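Altden Community Forum > Notices and Service Matters
Topic: Save data loss after the Furville 32 server migration – please read before posting

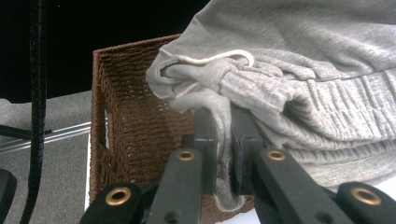
Forum Administration
Posted August 17, 2025

Members are asked to use this topic for all reports of missing or reverted save files following the migration of Furville to the new servers. Separate topics on the same matter will be merged into this one without notice.

The position as we understand it is as follows. The studio, Bandel, has confirmed that 1706 accounts were restored from an older backup when the migration failed part of the way through. Progress made after that backup was taken is missing from those accounts. Bandel has stated that payment details were held on a separate system and were not affected.

Reports should give the platform, the region and the last save date shown in the game menu. Please do not post account numbers or email addresses.

tinroof_ledger
Thank you for opening a single topic. My account is on the northern region and the last save shown is from January. The farm, the harbour and all of the winter quests are gone. I submitted a ticket to Bandel and received an automatic reply with the number 1147, which I assume is my place in the queue.

I would also ask whether the forum has any means of passing a list of affected members to the studio directly.

Forum Administration
We have no formal arrangement with Bandel and cannot submit tickets on behalf of members. The number in the automatic reply is a ticket reference. It does not show your place in the queue.

quaymaster
I must question the wording of the opening post. It repeats the studio's account of events as though it had been checked. The figure of 1706 comes from Bandel's own notice, and the notice does not say how it was reached. The tracking sheet kept by members of the Pillay server already lists almost 1874 accounts, and that is one server among several.

marrow_and_pike
With respect to the previous poster, the Pillay sheet is open to anyone and contains duplicates. Some members have entered the same account once for each character. I would not treat it as evidence that the studio has given a false figure.

quaymaster
Duplicates were removed before I quoted the total. The method is set out on the second tab of the sheet. I accept that the entries are not verified, but neither is the notice.

marrow_and_pike
I have now read the second tab. It removes entries where the account name is identical, but it does not catch those where the member has typed the character name instead. My objection stands, although I agree that Bandel should publish its method.

osier_lane
May I raise a practical point? Members who have the offline client should not connect it to the server until they have copied the local save folder to another place. On connecting, the client takes the server copy as the correct one and writes over the local file. I lost a second save in this manner – the first was my main character, the second was the one I had kept for trading.

tinroof_ledger
Could osier_lane confirm whether this applies to the console version?

osier_lane
I can speak only for the desktop client. I do not believe the console version allows the save folder to be copied by hand.

Forum Administration
The advice from osier_lane has been added to the notice at the head of the board. The opening post will be amended to read "Bandel has stated" in place of "Bandel has confirmed". Members who wish to discuss the accuracy of the Pillay sheet may do so in the Statistics section, where its authors are able to reply.

quaymaster
The amendment is noted with thanks. I will move the discussion of the sheet as requested.

pennywort
I submitted a ticket on the same day as tinroof_ledger and have now had a reply. Bandel offers either the restored save as it stands or a new character with the equivalent level and currency. Buildings and quest items are not included in the second option. I have asked whether the choice can be changed later and am waiting for an answer.

tinroof_ledger
I have received the same offer and have not accepted either option for the present. My last save date still reads January.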